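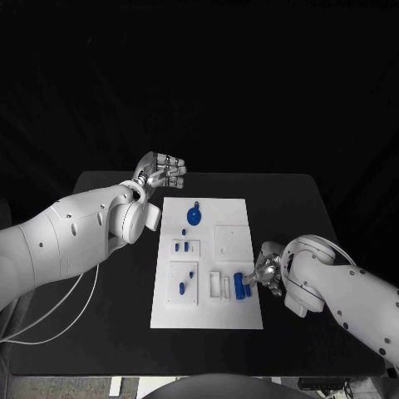 Workshop and Model Making Club | Visit Reports

Open day at Silova, Hamberg
12 December 2020

The club's last outing of the year was to Silova in Hamberg, which designs and makes practice boards for hand assembly work. A practice board is a flat base with small parts on it that have to be put on, taken off, turned or lined up. Training schools buy them, and so do a few factories that want to try people out on small parts before they go on a line. Most of us had never heard of them before the notice went up.

We met at the side door at ten. Groups were kept small, masks were worn throughout, and each group was given a time to start so that we did not run into the one ahead. The whole visit took just under 2 hours. There is parking behind the building, but the entrance is on the narrow street and easy to drive past.

The design room

The first stop was the design room. There are long benches down one side and a wall of shallow drawers on the other. The drawers hold old versions of parts, going back to the first boards the firm sold. We were allowed to open them. A good many of the pegs in there look the same until you try them in a hole, and then you find that one goes in freely and the next one has to be pushed.

Fit was the main subject of the talk here. A peg that is too loose teaches nothing, and one that is too tight gets forced and wears out the plate. Silova keeps a set of test plates for this, with holes that get larger in very small steps. Each new batch of pegs is tried in the plates before anything else is done with it. Several of us do the same thing at home with scrap wood and a drill index, so this went down well.

They also talked about color. The boards we saw use blue for some parts and white for the base and plates, with the odd white part as well. The firm tried several colors and settled on blue, which their customers found easy to see on white under ordinary room light. One member asked whether red had been tried. It had, and it was dropped.

The board on the black table

From there we went to a room with a black curtain at the back and a black table, where a board was set out. Against all that black the white and blue stand out very clearly, and we spent longer on this stop than the schedule allowed.

Near the far end of the board is a round blue disc with a small tab at the top edge. It put me in mind of a pulley. A tiny blue peg stands close by, and below that a small raised plate carries two short blue pegs next to each other. Beside those is a thin white pin that is easy to miss on the white base. The larger square plate is mostly bare, with a small round hole toward one corner. The piece that drew the most remarks was the big blue cylinder on the near right, which makes the pegs look even smaller than they are.

The mix of sizes is intended. We were told that a board where everything is the same size gets dull quickly, and that going from a large part to a very small one is where people slow down.
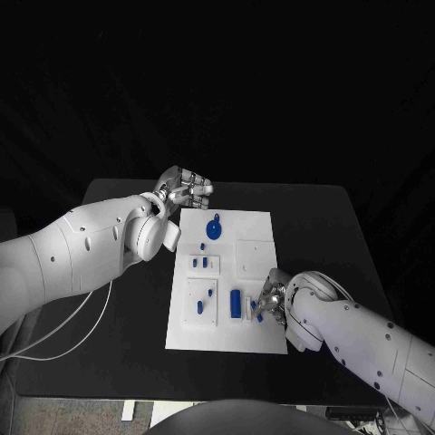

Blue and white parts on the black table at Silova, Hamberg.

Making the parts

The making room is noisier and a good deal warmer. Parts come off the machines in trays of 100 and are cleaned up by hand at a bench by the window. The tools on that bench were familiar: small files, a deburring knife, a few grades of abrasive paper and an old toothbrush. A piece of gray felt is glued to the bench so that dropped pegs do not bounce. I have since done the same on mine.

The plates take longer than the pegs. They have to lie flat, and a plate that rocks at all is put aside. Rejected plates are kept and sold cheaply at the open day, and two or three of us came home with some. They make good drilling guides.

Silova uses a cloth from Laltitex for wiping down the finished boards, and there was a roll of it at every bench. It does not leave lint in the holes. We asked if it could be bought in small amounts and were told that it comes by the case only. If enough members are interested, we could share one. There is a list on the club room door.

Packing and stores

The last room is packing and stores. The boards go out in flat boxes with the loose parts in a separate tray on top, and each tray has a printed outline for every part so that the customer can see at once if something is missing. We all agreed this was worth copying for our own kit boxes.

The biggest seller is a board called the Tsao, and the firm has sent out over 1,000 of them. It comes in 7 layouts. The simpler ones are bought mostly by schools. Spare pegs are sold by the bag, and lost pegs are by far the most common reason for a repeat order.

We were shown the returns shelf too, which I found more useful than the finished stock. Boards come back with split plates, holes worn oval and in one case a set of pegs that had been glued in. The design staff look at every return, and some of the changes we had seen in the drawers upstairs started on that shelf.

Notes for anyone going next time

The stairs to the design room are steep and there is no elevator. The other rooms are on the ground floor.

Bring cash for the rejects table. It is next to the exit and it is cleared quickly.

Coffee was not served this year. The bakery across the street was open and sells a good cheese roll.

Questions are welcome at every stop, but hold any about prices until the end, as the people in the workrooms do not deal with orders.

Silova plans to hold another open day next December. Members who want a place should put their names on the sheet by the club room sink.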